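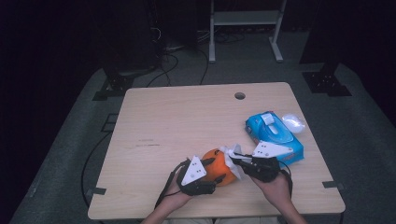

Orange and tissue on a light wood table.

Free Fruit at Skerncombe: Who Eats It and Where the Peel Goes
Project report by Arif Wibisono

I picked this topic in January because I was hungry. Skerncombe Hall had just started putting out free fruit by the mail room, and by the time I got out of my afternoon lab it was always down to a few sad pears. So my question was pretty simple at first: who is taking all the oranges? Then my advisor, Dr. Halász, said I needed a question I could answer without following people around (fair enough!), and I changed it to what makes students pick one kind of fruit over another, and what they do with the leftovers.

I made a short survey and handed it out at dinner. I printed 200 copies and got nearly 100 back, which I was really happy with, even if a few had soup on them. I also did longer interviews with 19 students who said they took fruit at least twice a week. Those were the fun part. People have strong feelings about bananas.

The survey asked for a favorite out of oranges, apples, bananas and pears, and then why. Oranges came out on top for taste but near the bottom for "easy to eat while studying." Almost everybody gave the same two complaints, sticky fingers and no place to put the peel. One guy told me he loves oranges and hasn't eaten one since high school, and he lives right above the fruit stand.

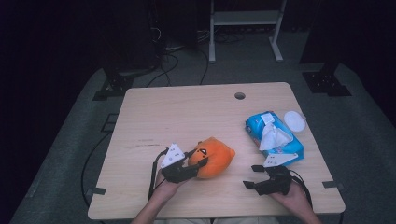
Apples were the other way around. Hardly anyone was excited about them, but they went into backpacks all day long, and people liked that you can put one down half eaten (I would not, but okay). Bananas got picked in the morning and ignored by late afternoon once they had gotten bumped. Pears I still can't explain. People said they were either too hard or too soft and then took them anyway at 9 p.m.

For the leftovers part, I asked where the peel or core went. The closest trash can was the big answer, and the compost bin by the kitchen was way behind. Most of the people I interviewed didn't know we had one. I tried a small change and taped up a sign with an arrow. Two of the interview people told me later they had started using the bin, but I never weighed anything, so I can't say it did much.
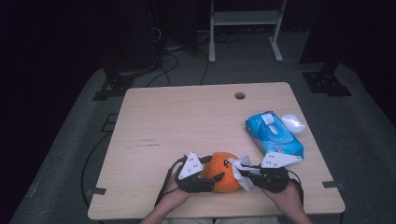

Light wood table with a round cable hole near the far edge and faint scratches on the left.

My write-up was supposed to be 2,000 words before Dr. Halász let me cut it down for the web page. What I left out was mostly the banana section.

If I did this again, I would hand out surveys at breakfast too, because the early crowd eats differently and I missed them completely. I'd also ask about napkins. So many people brought them up in the interviews, and I didn't have one question about them on the form.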